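Progress report, second period: preventive maintenance pilot, Usstead garage
Prepared for Savita Chaturvedi 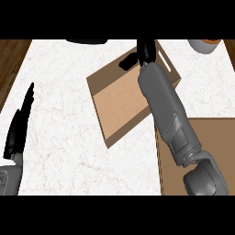
The short version is that the pilot is running, the money is being spent on what you approved, and I'm less convinced than I was in the spring that it will save what the proposal said it would. I'd still like to finish it. The rest of this report explains both halves of that.

## Where the work stands

The shop at Usstead now has 74 vehicles on a fixed service schedule, most of them delivery vans and light trucks, plus the parking department's sedans. Every vehicle has a paper folder and a matching record in Stukari, the scheduling software. When the two disagree, we go with the paper. They disagree more often than I would like, usually over mileage, and usually because a driver typed in the trip meter.

The second lift went in as planned. It passed inspection and has been used every working day. The alignment rack is still in its crate in the back bay. The installer has given us three dates and missed all of them. I have not paid the final invoice and won't until the rack is level and calibrated. If you get a call about that, please send them to me.

Paraskevi Antoniadis has taken over the morning intake desk. Vehicles are now checked in before 8:30 and most of the quick jobs go out the same day. I give her most of the credit for that, and the software very little.

## What the numbers show, and what they don't

The proposal promised fewer roadside breakdowns. We had 12 this period. That is lower than the period before, and the vendor has already put the drop in a slide. I would be careful with it. The earlier period included a long cold stretch, and dead batteries made up a good part of those calls. Take the batteries out and the two periods look much the same.

Brake work tells a better story. We're catching worn pads at scheduled visits, before they get into the rotors, and a pad job is a lot cheaper than pads and rotors together. I'm comfortable saying that part of the plan works. It would also work with a wall calendar and a technician who pulls the wheels, and I think that should be said somewhere in the file.

Oil changes are where I have real doubts. The proposal moved the whole fleet to a single interval of 4000 miles. For the vans that idle all day, that's reasonable. For the highway trucks it's too often, and we're draining oil that has plenty of life left in it. I'd like permission to split the fleet into two groups and let oil testing set the longer interval. The lab fees would come out of the supplies line.

## The predictive module

You asked for a straight answer on the Clusarov add-on, the one that reads engine codes and warns us of failures ahead of time.

So far it has been a noisy guest. It flagged 50 possible faults this period. The technicians looked at every one. A loose gas cap will set it off. So will a weak battery, which then produces a string of warnings about systems that are perfectly healthy. It did give us early notice on a failing water pump in one of the older trucks, and I don't want to brush that aside, but the driver had written up a coolant smell that same week. We would have found it.

The vendor says the module needs more time to learn our fleet. That may be true. It's also what a vendor would say either way. I have asked for the false alarm rate at other shops of our size and received a brochure. My suggestion is to keep the module through the trial, since it's already paid for, and sign nothing beyond it until they give us real figures.

## Parts and outside work

Filters, belts and wiper blades are now bought through Yadav on a standing order. Prices are fair and deliveries arrive when they're supposed to. We sent back one batch of cabin filters that didn't fit the newer vans, and the credit showed up without an argument.

Transmission work still goes out. I looked again at bringing it in-house, as you suggested, and I don't see it. We would need tooling we'd use a few times a year and a technician we can't hire at the current rate.

## Staffing

One technician position remains open. We've had two good applicants and lost both to dealerships. The remaining crew covered a Saturday shift each month to keep the schedule from slipping, and I've approved the overtime. That can't go on through winter. If the position isn't filled by November I'll have to push some of the low-mileage sedans to a later slot, and the on-time figures will look worse for it.

## Budget

Spending is under plan, mostly on account of the unpaid rack invoice and the empty position. Please don't read it as savings. Both will be spent.

## What I need from you

- Approval to split the oil change intervals and use the supplies line for lab testing.
- A decision on raising the technician rate, even if the answer is no.
- Agreement that the Clusarov contract isn't renewed automatically when the trial ends. There is a clause on the last page that does exactly that, and it wants written notice.

I'll keep counting breakdowns with and without batteries in the next report, so the comparison stays fair to both sides. The mileage problem should also be smaller by then. Paraskevi is reading the odometers herself at intake.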